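Domestic Interiors and Everyday Objects
Handout 6: The Worktop as a Sorting System
Tutor: Idris Dafis, Flundanstead evening programme

Bring this with you, please. Last time there were 40 copies printed and I found most of them under the chairs.

1. What we mean by a worktop

In estate agents' language a worktop is a generous expanse. In use it is whatever is left over once the appliances have sat down. The standard depth in this country is near enough 600 mm, and the wall takes the back third of it, in the sense that anything pushed against the wall stays there until somebody moves house.

For this module we divide the surface into three bands. The back row is for standing things: jars, canisters, mugs waiting to be promoted to a cupboard. The middle is for working. The front edge is for things put down by people who were only passing through. Your own kitchen may have a fourth band, known as the post.

2. Boards and trays as borders

Padilla's essay (in the reader, badly photocopied, sorry) argues that a board is a piece of territory before it is a tool. Put one down and people will put things on it. They will do this even when it is plainly a chopping board and the things are plainly not for chopping. A tray has the same power with less excuse.

The kitchen we'll be working from next session has two cutting boards, one dark and one light, with a light wooden tray between them. A small snack bag has the tray to itself. The large light board carries a round blue plate of toy fruit, apple and banana included, and below the plate two small bottles lying on their sides. Note how little cutting this leaves room for. Note also the back row, which is observing the rules rather well: canister, mug, storage jar, a bigger jar with a bamboo lid, and a cereal box holding the corner by the tiled backsplash.
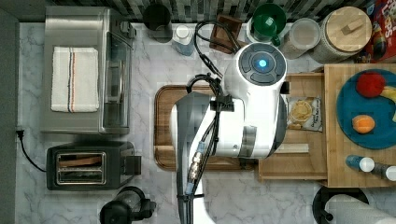 3. Flat tops and what lands on them

Anything with a flat top becomes a shelf. The striped towel on the toaster oven is a textbook case, or would be if the textbook had bothered with towels. Uveck gives them a footnote. Before you write "untidy" in your margin, ask where else a towel would go in that kitchen, and whether you'd walk there with wet hands.

4. For next time

Draw the worktop in plan, pencil only. Mark the three bands. Then do the same for your own at home, without tidying it first. I can always tell.

Write 200 words on one object that is in the wrong band and make a case for leaving it there. The full essay is 800 words, and the title is on the Sokham sheet.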